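Questions about the Larneck reading group

What is this group for?
We read what architecture offices write about their own buildings and ask whether it means anything. Larneck was started by Seon-mi Myung after she sat through a hearing where the word "community" came up in every answer and the neighbors left early.

Do I need to be an architect?
No. Architects are welcome, but be ready to say what "activated threshold" means in plain words. Most of us think it means a door.
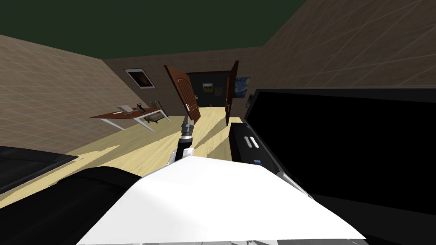 A doorway in the back wall, with a framed picture to its left.

Is there a reading list?
Yes, and it's too long. The current packet is 242 pages. Start with Hwa-young Ki's essay on competition texts and skip the foreword, which does the thing the essay complains about.

Do renderings persuade people?
They persuade juries. We have doubts about everyone else. Mi-kyung Ma has been comparing project statements with letters from tenants, and so far the two rarely mention the same rooms. 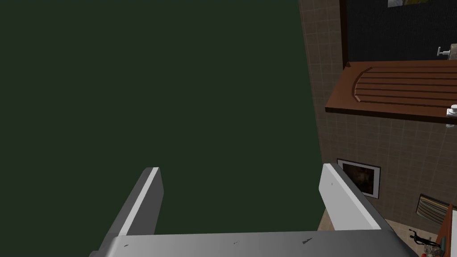

Her notes are in the Sketico folder, along with replies from two offices that disagreed with her. Read both sides. We don't find the replies very convincing, but you may.

Does it cost anything?
No. Printed packets are at cost.

When do you meet?
At 7 p.m., once a month, with a break in January.

Can I propose a text?
Send it to Godelieve Lambrechts with 100 words on why. Please don't use "dialogue" as a verb.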